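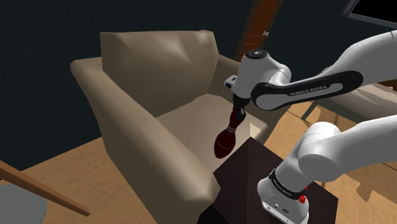
サービスロボット導入演習、配布資料その2です。今回はWorereroというシミュレーション環境の貸し出しサービスを、買う側の気分で見ていきます。私はしばらく触ってみて、けっこう気に入りました(値段の話は最後に!)。

課題シーンは、居間に置いたアームとボウリングのピン。ピンは首が細くて胴が太いので、どこをつかむかで話がだいぶ変わるんですよね。手元の視点も見られるので、指の当たり方はそちらで確認してください。

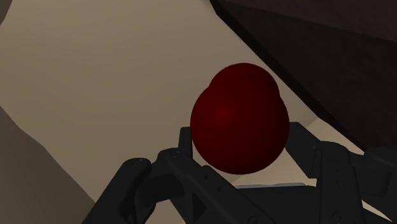 メヴウッドにて、2020年3月12日

さて評価のしかたです。用意されているシーンは159種類、うち演習で使うのは2種類だけ。1回の試行は15分までにしましょう。バロイさんの班は前回ログを保存し忘れていたので、今度はお願いしますね。

個人的に惜しいのは視点の切り替えで、メニューが深くてちょっと面倒です。全体を見る視点と手元の視点、両方の使い勝手をメモしておいてください。

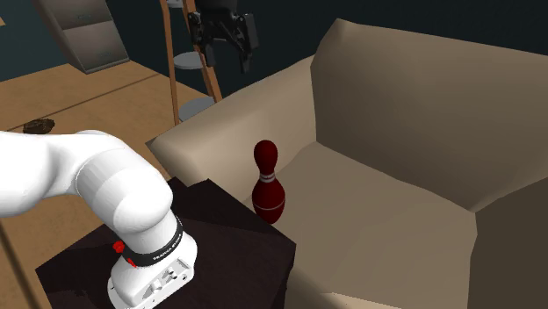

図3 全体視点。ピンとグリッパーが離れている状態

料金は1席468ランド。高いと思うか安いと思うか、理由つきで半ページ書いてきてください。提出先はマケラさんです。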